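Clearing out the spare room: the gallery

1 February 2022

You asked for the spare room, so you're getting the spare room! Well, you're getting the wardrobe for the moment and a lot of chatter around it, because I'm hopeless at stopping once I've got my sleeves rolled up.

For anyone new, I'm Hertta Leinonen, and this is the page where I put my house jobs. The kitchen cupboards are on the previous page, the linen press is the one before that, and the garage is never going up because my sister reads this. This time it's the spare room. It started life as a sewing room, turned into a guest room when my cousin came over from Turku, and has spent the past while as the place where clothes go when I can't decide about them.

I know what you're going to say. Get rid of it all, Hertta, you haven't worn it since you lived in the flat. But I'm not one of those people who can hold a cardigan up, feel nothing and drop it in a bag. I have to lay a thing out flat and have a proper look at it. Some of it I try on. A fair bit of it I try on twice.

The rule for the room

I had one rule, which was that everything comes off the hangers and goes on the bed before I'm allowed an opinion. If it stays on a hanger I'll say "oh, that's fine" and shove it along the rail to get to the next one. Flat on the bed you can see the bobbly bits under the arms, the hem that's come down, and the mark on the front from the barbecue at Trerndale. Nothing goes back in the wardrobe the same day, either. I let the keep pile sit overnight and look at it again with a cup of tea.

I did the room over two afternoons. The first was all tops and knitwear, and the second was trousers, coats and the odds and ends that live on the back of the door. If you've got kids at home or a dog that likes a warm pile, shut the door, that's all I'll say.

The bed as a workbench

People always write in asking whether they should buy one of those folding boards or clear the dining table. Use the bed! It's the right height for most of us, it's big, and you'll want to sleep in it eventually so you can't leave the job half done. (In a spare room that last one doesn't work, I admit. I had clothes on there for a good while in July and just closed the door on them.)
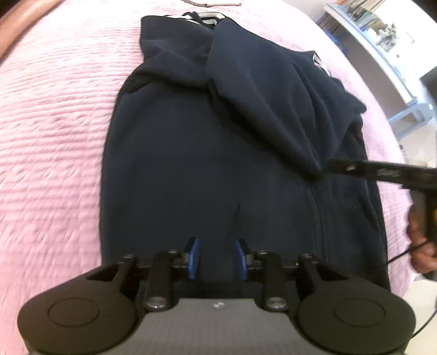
Dark colours are my weakness, and if you'd opened that wardrobe at the start you'd have thought it belonged to a cellist. Navy, nearly navy, black, black that's gone a bit brown from the wash, and charcoal I bought thinking it was black. Sorting them under a light globe at night is a waste of everybody's evening. I wait for daylight and put them on something pale, and the pink quilt does the job beautifully — you can tell straight off that this one's a very dark navy, and the bit of black and white stripe at the top shows up as well, which is the part I'd forgotten I liked. It's lovely soft stuff to handle, this one, and it went on the keep pile without an argument.

The quilt gets its own paragraph, seeing as I've already had a message about it. It's an old favourite, washed to death, and I don't have the pattern. I can't tell you the name of the colour either. It's pink, a soft one, with all those little wavy ridges in it, and I'd be sad to see it go. It's too warm to sleep under at this time of year, so it lives on the spare bed and gets clothes thrown on it.

Folding slippery tops

Anything smooth and soft is a nuisance to fold. Cotton T-shirts do what they're told. A silky sort of top gets itself into a nice rectangle and then slides open the minute you turn your back. I've tried tissue paper, I've tried rolling, and I've tried the thing where you stand them up in the drawer like files (lovely for socks, hopeless for anything with a bit of slither in it).

What I do now is lay the body out first and smooth it from the middle with flat hands. Then I bring the upper part over itself and leave the fold loose. If you press it down hard you only get a line across your chest when you put it on. Trims go to the inside. If there's a tie or a loop or a cord anywhere, find it before you start, or it'll hang out of the drawer and get caught on the runner, and then you'll be standing there swearing at a chest of drawers.

My neighbour Theophilus Eshun folds everything into thirds and won't hear a word against it. His shelves do look very smart. I tried his way on the jumpers and I'll give him that one, the jumpers are better in thirds. On the slithery tops it was a disaster and I told him so over the fence.

What went where

I had 4 piles in the end, though I'd planned on fewer. Keep, mend, pass on, and what I call the "ask someone" pile, for things I can't judge because I'm too fond of them.

The mend pile is a bit shameful. Most of it is buttons. I've got a tin of buttons that would sink a boat and not one of them ever matches, so I'm going to take the whole set off the green cardigan and start again with new ones. There's a skirt with a zip that's given up, and I don't do zips, so that's off to the alterations place beside Kirketti, the little café with the good cinnamon buns. I can drop the skirt in and have a bun while I think about the coats.

The pass-on pile filled 5 bags. I was pleased with that until I tried carrying them all to the car in one go! Good winter things went in separately so they could be put aside for the cooler months. Please do up the zips and pair the shoes before you give things away, it's a kindness to whoever opens the bag. And check the pockets. I found a train ticket, a hair clip, a very old mint and a note to myself saying "ring Riedl re: curtains", and I have no memory of ringing Riedl about curtains. The curtains are the same ones. So I suppose I didn't.

The "ask someone" pile went to my daughter, who came over, stood in the doorway and said no to nearly all of it. She did take the belted raincoat home with her, so watch that space.

Hangers, and the Edomix boxes

Somebody asked about hangers last time. I had 50 wire ones, and I know because I bundled them up in tens for the dry cleaner, who takes them back. I've kept the wooden ones for coats and the padded ones for things with a wide neck. Everything else gets folded. The rail has room on it now and you can slide a hanger along with one finger, which gave me more joy than it should have.

The boxes on top of the wardrobe are the Edomix ones with the clip lids. I bought them for the garage and they never made it that far. They're all right. The lids go a bit bowed if you stack anything heavy on top, so mine have only got scarves and swimmers in them. I've labelled them on the short end and the long end, having learnt that lesson in the linen press. If you use a marker straight on the plastic it rubs off on your hands, so put a bit of masking tape down first and write on that.

Moth business

I wash or air everything before it goes away. Wool goes out on the line in the shade for an afternoon, and I give it a good shake and a brush along the seams. I use cedar balls in the drawers and sand them lightly when the smell fades. Lavender bags make me sneeze, so I can't help with those, sorry to the lady who wrote in.

I also vacuumed the bottom of the wardrobe, right into the corners, and wiped it out with warm water and a splash of vinegar. Leave the doors open till it's bone dry. I forgot, shut them, and had to take everything out again the next morning to get rid of the whiff.

Still to come

There's the back of the door, where the dressing gowns and handbags live. There's also a suitcase under the bed that I haven't opened, and I've got a feeling it's full of maternity clothes, which would make it older than some of you reading. I'm a bit nervous of it! Photos of that when I've worked up the nerve.

If you've done a wardrobe of your own lately, send me a picture and tell me what you kept that you shouldn't have. And if anybody knows how to get candle wax off corduroy, please write before I have a go at it with the iron.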